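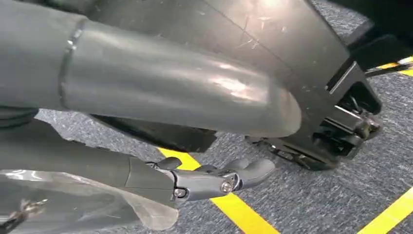 Photo: Rakico

Rakico opened its Barnov workshop to the public on Tuesday, October 20, 2020, and what a day it was! Visitors came in small groups to watch robots handle car parts, including curved panels and wheel covers — everyday pieces, but tricky ones to hold.

“People kept asking for one more go,” said Kristóf Szabó, who led the demonstrations. “We were happy to oblige.”

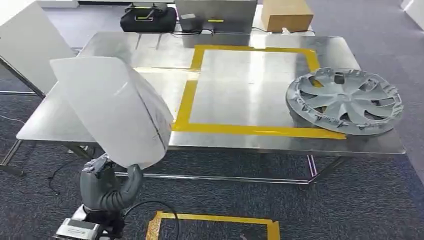

Pupils from Eller joined the morning session and put 13 questions to engineer Houshang Naseri, most of them about fingers. A second open day is planned for November, again with free entry. Places can be booked at the Rakico front desk.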